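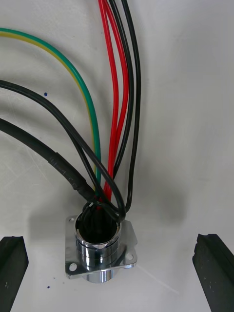 Collecting demonstrations for handling of parts with wires attached
Project report, course Practical Robot Learning
Group Girnero
Submitted Fri 18 December

1. Task

Our group had to prepare a set of demonstrations from which a policy can learn to approach, grip and move small electrical parts. The task sheet allowed us to choose the parts freely. We chose parts with wires attached, and this choice made nearly all of the work that is described in this report.

A rigid part without wires stays where one puts it. A connector with several wires in it does not. The wires push and pull on it, they come between the camera and the part, and after each trial they lie differently. A policy that has seen only clean parts will probably meet its first cable and do something strange. Last year's group, Piątek, wrote in their report that their policy tried to grip the shadow of a cable. We wanted our data to contain such situations from the beginning.

The training of the policy is not our part. It is done by the group Clostdale in the next semester, and they receive our recordings together with this report. For this reason I write down also the small things which we decided on the way.

2. Setup

The arm is operated by a person with a hand controller. The recording program is Gemby, which the laboratory already used before us. It stores the pictures of the wrist camera, the joint positions, the opening of the gripper and a short text with the instruction, for example "grip the connector at the metal body".

We used only the wrist camera as input for the learning. The advantage is that the view is always near the fingers. The disadvantage is that the operator is tempted to look at the part directly, over the arm, and then to do movements which can not be understood from the camera view. In the first week we all did this. After it we turned the operator's chair so that he or she sees only the monitor. The recordings became slower, but in my opinion also more honest.

The table is white. At the start we thought this is a good thing, as dark wires are easy to see on it. With polished metal it is less good. The round connector has a chrome surface, and its barrel reflects the light in bright and dark bands that change when the camera moves. We did not cover the metal with matte spray, although it was proposed. A real connector shines, and the policy should see it so.

3. What we recorded

In total we kept 132 demonstrations, recorded in 20 sessions. One demonstration may have at most 700 camera frames; a longer one is stopped by Gemby automatically. This limit was set by us in October, after we noticed that very long demonstrations contain mostly waiting.

The demonstrations belong to three types.

Type A: the round connector stands on the table and wires go into its opening from above and from the side. The operator brings the open fingers to both sides of the connector, closes them on the metal body and lifts a little. The wires must not be gripped together with the body.

Type B: a free wire end lies on the table. The operator grips the small plastic connector at the end of the wires and brings it to a marked place.

Type C: the circuit board in its frame is somewhere in the view, and the operator must do type B without touching it. The board is an obstacle only. We put it on different supports, so that its height changes.

Before each demonstration a second person arranges the wires. In the first sessions the arrangements were too similar, and I think it is because each of us has a habit how to lay a cable. So later we used a simple rule: the person who arranges is not the person who arranged the last time, and the thick cable has to come from a different side than before. It is not truly random – but it is much better than our habits.

4. Rules for keeping or rejecting

A demonstration was rejected if the part fell over, if a finger pushed on a wire so strongly that the connector moved before the grip, or if the operator opened and closed the gripper more than 2 times. Everything else was kept, also when the movement was ugly.

We discussed a long time about corrections. Sometimes the operator goes down beside the connector, sees that a wire is between the finger and the metal, goes up again and comes from another angle. At first we rejected these recordings as mistakes. Later we understood that they are perhaps the most useful ones, for they show what to do when the first approach is not possible. We marked them with the word "correction" in the text field. Unfortunately the corrections of the first sessions were already deleted, and Gemby has no bin from which one can bring them back. 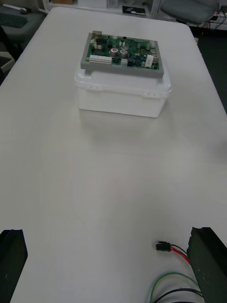 Judit Gál asked, after our interim talk, how the policy should know in type C that the board must not be touched, if nobody in the data ever touches it. She suggested that we record also some near misses, where the operator comes close to the board and then moves away, and that we give them their own mark so Clostdale can leave them out if they disturb the training.

We had no good answer at that moment. From our demonstrations the policy can learn only that the fingers usually stay far from the board, and this could be also explained by the place where the free wires lie. We followed the suggestion in the last sessions. The near misses have the mark "close" and are all done at low speed. I would have liked to have more of them, but the gripper pads had to be cleaned and glued again, and this cost us one afternoon which was planned for recording.

5. Problems

Wires in front of the fingers. When a cable passes near one finger, the operator does not always see if it is above or below the pad. On the monitor both look the same. We lost several type B demonstrations in this way, as the cable was pulled along with the arm. A second camera at the side would help, but then our data would not fit to the older recordings of the laboratory.

Background. When the arm is tilted, the camera sees past the end of the table into the room, with chairs, shelves and other cables. We did not clean up for the recordings. In two sessions somebody moved a chair in the middle of the work, and we kept the data.

Instruction texts. Every member wrote them in a different style. One wrote "take connector", another wrote a full sentence with a period. We made them uniform by hand at the end. It would be better to choose from a fixed list at the start of each demonstration.

6. For the group Clostdale

The marks "correction" and "close" stand always at the end of the text field, after a semicolon. Please do not sort the demonstrations by length and remove the longest, as we first wanted to do; many corrections are among them.

The session log is kept together with the recordings. Sessions where the pads were new are noted there, and it is good to compare them with the sessions before, as the fingers close a little earlier on the part when the pads are thicker.

The parts are in the lower drawer under the table. The tape on the thick cable should stay on it, otherwise the cable will not look the same as in our data.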